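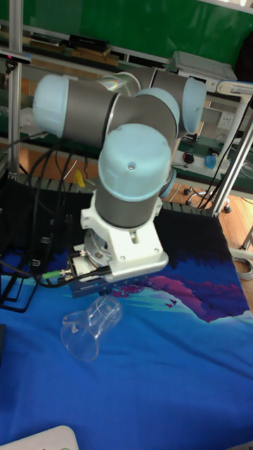
Handling and Grasping, Unit 3
Lecture notes: Missed depth and the press-down fault
Notes by Ngân Âu

Read before the lab session on Thursday. You will need the fault log printout from last week and your own cell checklist.

1. What happened

The cell was running the Julline task set, which is tabletop picking of household items. The item was a clear glass pitcher lying on its side on the printed mat. The planner was asked for a top grasp across the body, with the gripper pointing straight down.

The depth camera gave a patchy reading over the glass. Most of the points it returned inside the outline of the pitcher were points on the mat underneath. The Okabe planner filled the gaps from the neighbouring points, as it is set up to do, and so it put the top surface of the pitcher 56 mm lower than it was. The arm moved to its pre-grasp pose and started down with the fingers open. One finger came down on the glass and the arm carried on pushing.

The controller raised a protective stop when the estimated tool force passed 70 N. The brakes came on and the arm held where it was, with the fingertip still pressed on the pitcher. The pitcher didn't break. The operator treated it as if it might, and that was correct.

2. Sequence from the log

Times are in seconds from the start of the descent.

0.0 Descent begins, gripper open, speed limit as set for approach
1.1 Tool force estimate begins to rise
1.3 Tool force passes the warning level; warning written to log, no change in motion
1.6 Tool force passes 70 N; protective stop
1.6 Gripper reports "open, idle"
1.9 Task program reports "grasp pose not reached", requests retry
1.9 Retry refused, arm in protective stop

Two lines deserve a closer look. At 1.3 s the warning was logged and nothing acted on it. The warning level had been set up as an output for the data recorder and had never been wired into the motion program. At 1.9 s the task program asked for a retry. It had no idea that contact was the reason for the stop. If someone had cleared the stop from the pendant without looking at the table, the retry would have been accepted and the same descent would have been sent again from a position already in contact.

3. Why glass gives bad depth

We covered this in Unit 2, so briefly. An active depth camera sends out infrared light and looks for it coming back. Clear glass lets most of it through, bends some, and reflects some away at an angle that depends on the curve of the surface. What comes back may be:

- no reading at all (a hole in the depth image)
- the reading of whatever is behind the glass
- a reading at a wrong distance, where light has bounced more than once

The holes are the easiest to handle, as the software knows it has no value. The second sort is the one that caught us. Each point looks like a good measurement, and it is a good measurement, of the mat. Averaging over several frames does not help, because the same wrong value comes back each time.

A patterned surface underneath can make matters worse for colour-based outlines as well. The edge of a clear object is mostly made up of whatever is seen through it, and a dark tree shape showing through the side of a jug may be taken for an edge. In this case the colour outline was good. Check it in your own runs all the same.

4. Contributing causes

List these in your report under separate headings. Marks are lost every year by people who write "camera error" and stop there.

(a) Sensing. Depth through a transparent body, as above.

(b) Planning. Gap filling was switched on for all objects. The planner keeps a confidence value per point but the grasp height calculation did not use it.

(c) Motion. The descent was a plain position move. A guarded move, which stops on first contact, was available in the controller and was not used.

(d) Thresholds. The force limit was left at the value used for the previous task, with heavier parts. For glassware the Starent worksheet gives a method for working out a lower one. Using it for this item and this gripper I get 31 N. Your figure may differ slightly depending on what you take for the approach speed.

(e) Recovery. The program treated every failure to reach a pose in the same way.

Any one of (b) to (e), put right, would have made the event smaller. Fixing (a) alone would have hidden the other four until the next clear object, or the next object knocked out of place after the picture was taken.

5. The gripper status line

Students often ask why the gripper said "open, idle" while one of its fingers was being pressed against something. The gripper only knows about its own drive. The fingers were open, as commanded, and the drive was drawing no current. The load went along the finger, through the body and the mounting bracket and into the wrist. Nothing in the gripper measures load in that direction.

For the same reason, do not take a healthy gripper status as proof that the gripper is undamaged. After a press-down, check the bracket bolts for movement, look along the fingers for a bend, and check the cable at the connector. On a compact pose the cable has slack to spare; with the arm reaching out it may not, and a connector that has been pulled sideways can work perfectly until the arm next stretches. Run the open and close test at both ends of the working area.

6. Recovery procedure

This replaces the version in the course pack, which was written for the Indeo controller and has the steps in a different order.

1. Leave the arm in protective stop. Do not acknowledge anything on the pendant yet.
2. Put on eye protection and cut-resistant gloves. Glass under load can go when the load comes off.
3. Look at the contact from the side. Decide which direction takes the arm away from the object. It is nearly always straight up, but look.
4. Stop the task program fully. Pausing is not enough, as a paused program keeps its retry request.
5. Acknowledge the stop and select manual mode at reduced speed.
6. Jog in tool coordinates, away from the contact, in short presses. Check the sign of the axis on the first press - with the tool pointing down, positive tool Z is towards the table.
7. When the gripper is well clear, press the emergency stop before reaching in.
8. Take the object out and inspect it under a lamp. If it has a chip or a crack, or you can't decide, it goes in the glass bin.
9. Inspect the gripper as in section 5 and write it up before restarting.

On step 6: a second event in the same month happened exactly there. The operator jogged in the wrong direction with the frame set to tool when they thought it was set to base. The reduced speed meant they could let go in time. Say the frame out loud before you press.

On opening or closing the fingers to free something: don't, unless the object is actually held between them. In this event, closing would have dragged a fingertip across the glass under load.

7. Changes made to the cell

Descent below the pre-grasp height is now a guarded move. The warning level halts motion. A contact stop and a planning failure give different codes, and a contact stop can't be retried from the program at all. Gap filling is off for any item tagged transparent, and those items take their height from a stored model.

The tag is set by hand. This is a weak point and you should say so in your report, with a suggestion.

8. For the lab

Bring your threshold calculation with the working shown. Each pair will write the guarded descent, test it first on a foam block and then on a plastic jug, and record the force trace for both. Glass stays in the cupboard until I have signed off your trace.

Reading: course pack chapter on contact detection, and the appendix on tool and base frames if step 6 was not clear.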